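Up too late again, lists everywhere. The raffle for the shelter is in April and I still have 7 baskets promised and not one finished. Notburga Eberhard called twice before lunch. She wants hers to be "a night in," whatever that is — blanket, tea, a puzzle, the good chocolate. Fine. Told her yes to all of it.

Went by the Climar store after work for ribbon. Out of the wide kind. Bought narrow, will double it up. Got cellophane too, not enough.

The bakery said yes to a gift card!! Did not expect that. The bike shop said maybe, which means I call back. The dentist gave us toothbrushes. Lots of toothbrushes. Wrote a nice thank you anyway.

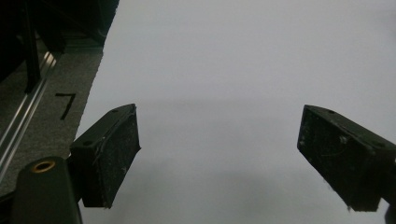

Munau, Feb 11, 2022

Better day. Slept some. Tickets came back from the printer, 300 of them, and they spelled shelter right this time. Selling at 5 dollars each. Notburga thinks that's too much, I think people will pay it if the baskets look full. Need more tissue paper for the bottoms.

Saavedra family dropped off theirs already, all wrapped, bow and everything. Board games, popcorn, a gift card to the movies. Makes mine look sad. Their card was so sweet, I teared up in the hallway a little.

Called the hall in Oter about tables. Left a mesage. Called again. Woman there says we can get in early to set up but have to be out by ten, and no tape on the walls. So where do the signs go? Easels maybe. Ask at school.

Early sales so far — 58 tickets, mostly to people at work who felt sorry for me. Put the cash in the blue envelope, the envelope is in the desk, do not move it again.

Tomorow: bike shop, tissue paper, write the little cards that say what's in each basket. Call Mom back. Bed now.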